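Filo opens bench programme to compare two-finger grippers for small-parts handling

Side-by-side trials will look at fingers, drives, wrist cameras and control software before a shared specification is drawn up with Cikero 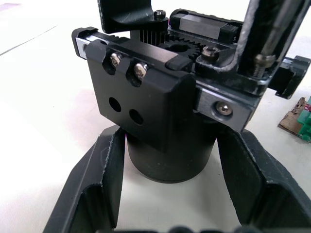 DILLEDEN, April – Filo, the automation testing group, has begun a programme of comparative trials on electric two-finger grippers intended for light assembly and sorting work. The programme is being carried out with the component supplier Cikero and the systems integrator Benavides, and will run for 15 weeks.

The trials respond to a difficulty raised by several of Filo's member firms. Manufacturers publish figures for grip force, stroke and closing speed, but these are measured in different ways and seldom with the same arm, controller or object. A buyer who wishes to compare two products is often left to build a test of their own.

Under the new programme, each gripper will be put through the same 28 tasks. These include picking up small blocks from a flat surface, taking hold of upright objects without knocking them over, and passing a part from one arm to another. Every task will be repeated with two control set-ups, so that the effect of the gripper can be separated from that of the software driving it.

"Our members have asked for results they can set next to one another," said Sang-wook Ko, Head of Trials at Filo. "We have kept the tasks plain for that reason. A gripper that cannot lift a block cleanly from a table will not do better on a production line, however good its data sheet may be."

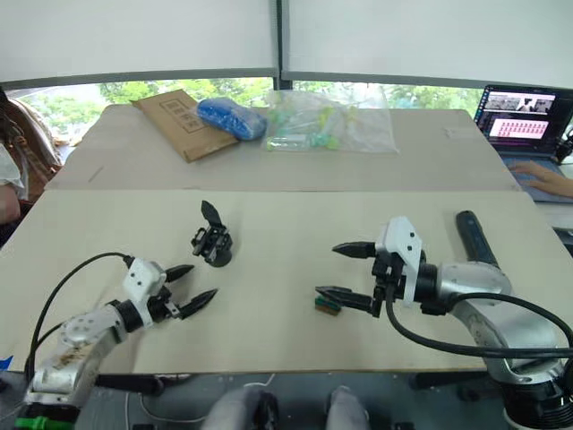
Particular attention will be given to the view from the wrist. A camera mounted close to the fingers can lose sight of an object at the moment of contact, and small changes in the position of the bracket may alter the outcome of a task. The trials will therefore record the camera mounting as part of each configuration – a detail which is often left out of published comparisons.

Wear will also be examined. Gears, rails and fastenings will be inspected after every 10 hours of operation, and any adjustment made by the test team will be entered in the log. Fingers will be replaced only where damage prevents a task from being completed.

Ye-ji Gil, Product Manager at Cikero, said: "We welcome the decision to test complete assemblies. Customers do not buy a finger or a gear on its own, and faults tend to appear where one part meets another. We expect some of the findings to be uncomfortable for suppliers, ourselves included, and we have agreed that they will be published in full."

Benavides will advise on cable routing, mounting patterns and controller settings, drawing on its experience of installing paired arms in small workshops. It will take no part in scoring.

Five gripper designs have been accepted for the first round. Suppliers wishing to put forward equipment for a second round are invited to contact the Filo trials office, which will provide the task list, the mounting drawings and the conditions of entry. Visits to the test area may be arranged on Friday afternoons by prior appointment.

Notes to editors

Filo carries out independent trials of automation equipment on behalf of its member firms and is based in Dilleden.

The task list and scoring method are available on request from the Filo press office.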